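Home | Questions | Topics | Tags | Log in

How many demos before a two-arm setup learns to plug in a phone?

Posted 3/25/21 by grorkisley
2 comments | 5 shares

I've been driving two arms by remote control to teach them phone charging - pick up the phone, handle the cable, work the power strip. I have 32 demos and the trained version still wanders off toward nothing. Do I need 500? Or am I just a bad teacher?

2 answers

iltard_bench
More is better. I did 500 for folding towels and it was fine.

Vangelis Ververidis
Before you record more, slow down! My first July batch was junk because I rushed every grab (I was proud of my speed, too). Pick one way of doing each step and stick with it - same approach, same grip. And go through your wrist views, not only the head one. A few from my own charging task:
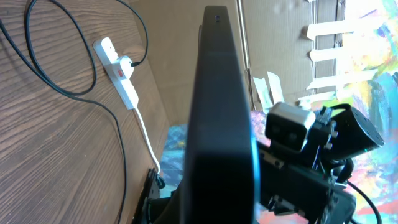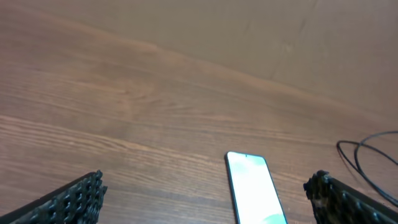
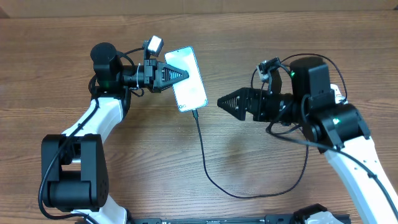
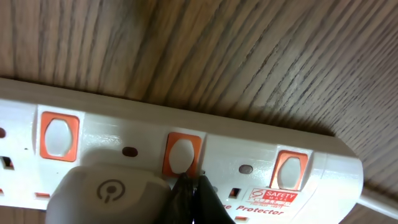
I split the task into short pieces and practiced each one by remote before saving anything. The switches were the hardest for me. In the last view the fingertips are right below the middle orange rocker, and from the head camera I could never judge that kind of distance, so I started steering by the wrist view for the final bit. My demos got a lot more alike after that. Try 32 clean ones first and see.

Was this helpful? 2 shares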